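홈 | 회사소개 | 뉴스룸 | 제품 | 문의
보도자료 > 유아·완구 > 신제품

10월 | Kornero 홍보팀

Kornero, 어린이집·키즈카페용 주방놀이 꾸러미 월요일 출시
냄비와 채반, 과일, 작은 오븐까지 테이블 하나에서 노는 구성

완구 유통사 Kornero가 기관용 주방놀이 꾸러미 'Fotetti'를 이번 월요일 오전 10시부터 판매한다. 대상은 어린이집, 유치원, 키즈카페, 방문놀이 교사. 가정용 소포장은 이번 발표에 포함되지 않음.

Fotetti는 벽에 붙이는 대형 싱크대 완구 없이도 쓸 수 있게 기획한 제품이다. 기관에서 가장 많이 들어온 요청이 자리 문제였다. 교실은 좁고, 싱크대 세트는 크고, 아이 둘이 서면 세 번째 아이는 뒤에서 기다린다. 그래서 가구는 뺐다. 평소 쓰던 테이블 위에 소품을 펼쳐 놓으면 바로 시작. 네 면에서 다 손이 닿는다.

기획을 맡은 Halfdan Mogensen 제품총괄은 "아이들은 요리보다 옮겨 담기를 훨씬 오래 한다. 냄비에서 채반으로, 채반에서 접시로, 다시 냄비로. 그걸 보고 담는 그릇을 늘리고 음식 개수는 줄였다"고 말했다. 이어 "케첩은 빼자는 의견도 있었는데 시범 교실에서 제일 먼저 집어가는 게 케첩이었다. 그래서 남겼다"고 덧붙였다.

시범 운영은 협력 놀이공간 Briltano 지점에서 진행. 참여 아동 858명. 교사 의견은 현장에서 메모로 받았고 그중 상당수가 정리 시간에 관한 내용이었다. 소품이 작아서 바닥으로 굴러간다, 딸기가 자꾸 없어진다, 수납함에 그림표가 있으면 좋겠다 등등. 그림표는 반영됐다. 딸기는 여분을 한 개 더 넣기로 했다.

교사용 놀이 안내서는 교구 디자인 스튜디오 Hauksdóttir가 집필했다. 활동 30가지 수록. 색깔별로 모으기, 과일 씻는 시늉하기, 주문받고 접시에 차리기, 오븐 앞에서 차례 기다리기 같은 것들. 한 활동이 한 쪽을 넘지 않는다. 글보다 그림이 많고, 읽지않고 넘겨도 수업이 되도록 만들었다는 설명이다. 뒤쪽에는 소품 분실시 낱개 주문표가 붙어 있음.

색은 연두와 민트 계열 그릇을 기본으로 잡았다. 흰 테이블에 펼쳤을 때 빨간 과일이나 노란 바나나가 금방 눈에 들어와야 한다는 교사 의견이 있었다. 껍질이 벌어진 바나나, 단면이 보이는 반쪽 오렌지도 같은 이유로 골랐다. 오븐은 파란 유리문에 검은 손잡이, 검은 조절 손잡이 두 개. 실제로 열이 나는 부품은 없으며 건전지도 쓰지 않는다.

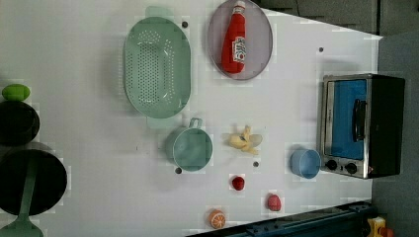 초도 물량은 1000세트. 이 가운데 105세트는 시범 운영에 참여한 기관에 먼저 배정된다. 나머지는 주문 순서대로 발송하며 지역별 수량 제한은 두지 않는다. 추가 생산 일정은 미정, 정해지는대로 뉴스룸에 공지 예정.

세척은 미지근한 물에 중성세제. 식기세척기 사용 불가. 채반은 구멍 사이에 점토가 끼기 쉬우니 점토 놀이와 섞어 쓰는 교실은 부드러운 솔을 같이 두면 편하다. 오븐은 물에 담그지 말고 마른 천으로 닦을것. 과일과 그릇은 물기를 뺀 뒤 수납함에 넣어야 한다.

수납함은 뚜껑이 있는 형태로 두 개 제공된다. 하나는 그릇류, 하나는 음식류. 오븐은 함에 들어가지 않아 선반 보관을 권장한다. 그림표는 뚜껑 안쪽에 붙어서 출고되고, 떼었다 다시 붙일 수 있어 교실 사정에 맞춰 위치를 바꿔도 된다.

교사 대상 온라인 설명회도 열린다. 출시 당일 오후 4시, 참가비 없음. Mogensen 총괄이 직접 구성품을 꺼내 놓고 안내서 활동 몇 가지를 시연한 뒤 질문을 받는다. 신청은 Kornero 홈페이지 뉴스룸 하단 '설명회' 메뉴에서. 단체 주문 견적과 보도용 자료 요청은 문의 페이지로 접수하면 된다. 견적은 영업일 기준 이틀 안에 회신.

태그: 주방놀이, 역할놀이, 어린이집 교구, Fotetti, Kornero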